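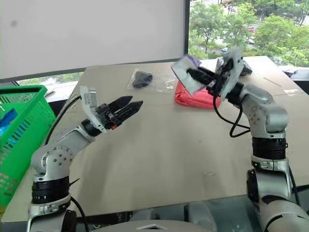
Vekine Tabletop Cell Safety Kit

Part no. VK-192
Sold by Drevell

Signs, floor tape, checklists and a logbook for two-arm robot cells that work at an open table. The kit is written for teams handling light goods in bags and pouches, where people step in between runs to reset the table.

What's in the box
Laminated rule card, 2 copies
Start-of-shift checklist pad, 192 sheets
Yellow floor tape, 20 m
Logbook for stops and faults
Lockout tag and cable ties

Rules on the card
Stop both arms before reaching over the table. A paused arm counts as a moving arm.
Check clamps and wrist mounts at the start of each shift.
Cables need slack at every joint – run each arm through its full reach by hand or at low speed and watch for snags.
Clear scraps of film and loose plastic between runs.
Baskets stay at the side of the table, outside the marked handover area.
Write down every stop, including short ones.

Standards
The card follows the general approach of ISO 10218 and is a working aid only. It does not replace a risk assessment of your own cell, gripper and goods.

Options
Card in Spanish or French
Refill pads, pack of 20
Clellorico wall holder

Orders placed by noon Friday ship the following week. The May revision of the card is free to current owners – send us your kit number.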